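Self-guided audio walks: do you start at the beginning or just jump in?

Posted in City Walks & Day Trips
2025-05-26

mapsandmuffins
My sister and I are going to Drokbridge in July and I just bought the downloadable Old Harbor walk from Tefera. I'm so excited, it's our first trip without kids in years! The walk has 33 stops and the page says to allow 3 hours, which sounds great, except that our hotel is right next to what looks like the middle of the route (somewhere near the rope market). Walking all the way up to the north gate just to start at stop one seems like a lot before breakfast.

So, can you start in the middle and loop back? Does the story still make sense? And do I need a signal the whole way, or can everything live on the phone? My plan doesn't have much data and I'd hate to lose the sound halfway down an alley. Also open to any lunch ideas near the route. We're both big on eggs and tomatoes and simple stuff, nothing fancy.

Thanks so much in advance!

cobblestonefan
Oh, you're going to love it! I've done the Old Harbor walk twice, and the second time I started at the rope market myself, so yes, it can be done. The stops each stand alone pretty well. The one thing you'll miss is the running story about the two rival bell makers, which begins near the gate and pays off down by the water. If you start in the middle you hear the ending first. I'd play the first four tracks over coffee at the hotel (they're short) and then set out. You'll know who everyone is by the time you reach the bell yard, and the bell yard is the best part of the whole thing, so please don't rush it.

On the signal: you can save everything. Open the walk at home on your own wifi, tap the little arrow next to the title, and wait until it goes solid. Mine stalled at 75 percent and I thought it was broken, but it was just thinking. Leave the screen on while it saves. The map comes down with the sound files, and the dot that shows where you are kept working for me with data switched off.

A few more things from my two rounds. The steps behind the customs house are steep and there's a rail on one side only. The courtyard at stop 19 closes for a bit in the middle of the day, so if the gate is shut, carry on and come back for it. Bring two sets of earphones, or a splitter if you still have the kind with a wire! Sharing one pair sounds cute until one of you wants to walk faster.

For lunch, I'm a picnic person. There's a low wall past the boat sheds where you can sit with your feet hanging over the grass and see clear across the harbor. We do bread, boiled eggs, a tomato each and salt.

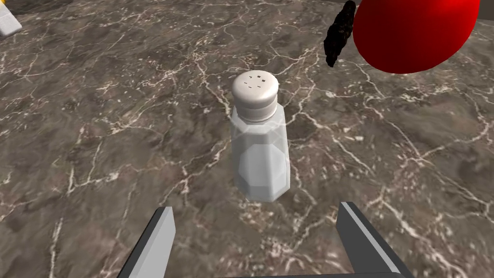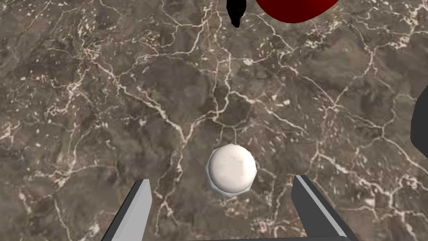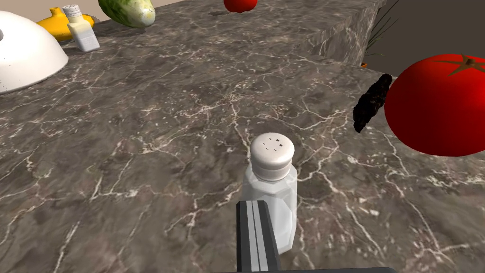 Get the bread early, the bakery on the corner by stop 12 sells out of the seeded one. And if it rains, the covered part of the rope market has benches, and you'd be close to your hotel anyway. There's a fountain there where you can fill a bottle too.

One more tip and then I'll stop, I promise. Do the last five stops late in the day if you can. The light comes in low across the water and the warehouses go this wonderful orange color. We sat there long after the track had finished. If you have energy left the next day, Tefera has a shorter one called Flunavden that follows the old canal, flat the whole way and full of odd little stories about lock keepers and a goose.

towpath_terry
Start anywhere. I did it backward by mistake and still had a great time.

Phone battery is the bigger deal. Mine died at stop 26. Take a charger.

saltmarshwalker
Agree with most of the above, and I'm so happy to see people still talking about this walk! Just one correction on the map. The dot does work with no data, but you have to let the phone know where you are before you switch the data off. I forgot, and it had me standing in the river for a good ten minutes. Open the map outside the hotel, wait for it to find you, then turn things off.

Also check which version you have. The older recording was made around 2000 and sends you across the footbridge by the fish steps, and that bridge has been moved. The newer one takes you over the main bridge instead. If the narrator says "turn left at the blue kiosk," you've got the old one. You can download it again from the link in your order email and it swaps over to the new one, no extra charge when I did it.

If you two catch the bug, look at Cliltavik as well. It's an easy train ride up the coast and has a lighthouse walk that I'd happily do every weekend. Over 75 steps to the top, but there's a bench at the turn.

mapsandmuffins
You are all wonderful, thank you! We're going to listen to the first four tracks at breakfast and start from the rope market. I just checked and mine does say blue kiosk, so I'm downloading it again right now. Picnic on the wall is a definite yes, and my sister has already claimed the goose walk for day two.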